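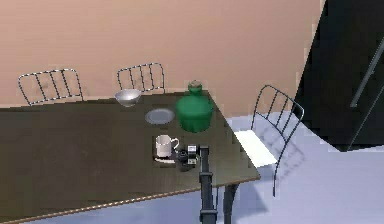
La mesa del comedor y tres de sus sillas.

Reet Kuusk dibujaba una tira diaria para el periódico de Lavness. Se llamaba «Drirska» y trataba de una abuela y su nieto que compartían un paraguas. Llevaba publicadas 2569 tiras y esa noche no encontraba la siguiente.

Tenía las tres viñetas trazadas a lápiz. En la primera, la abuela abría la puerta. En la segunda miraba la lluvia. La tercera estaba vacía desde hacía dos horas.

Llamó a Jaanus Mets, que escribía los guiones cuando ella se enfermaba.

- La abuela puede decir algo de sus rodillas - propuso él.

- Ya lo dijo en abril.

- Entonces que no diga nada.

Reet colgó sin despedirse, como hacía siempre con él, y buscó en la caja de las cartas. Una niña le preguntaba por qué el nieto nunca crecía. Reet había empezado a contestarle muchas veces, y cada respuesta le salía o demasiado larga o demasiado triste.
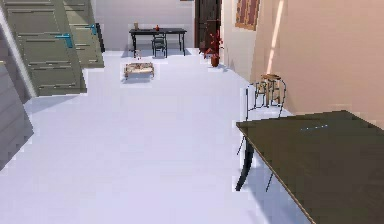
Beatrice Ondieki le escribió pasada la medianoche que el periódico podía repetir una tira antigua, que los lectores lo perdonaban todo menos un hueco en blanco, y que por favor no matara a la abuela por cansancio.

Reet se rio sola. No había pensado en matarla. Tomó la pluma y, en la tercera viñeta, dibujó al nieto con el paraguas en la mano, un poco más alto que el día anterior - apenas el grosor de una línea. La abuela no lo notaba.

Después entintó las tres viñetas, firmó abajo a la derecha y sopló sobre la tinta. En el sobre para la niña puso una copia y escribió: «Mira los zapatos, le quedan pequeños».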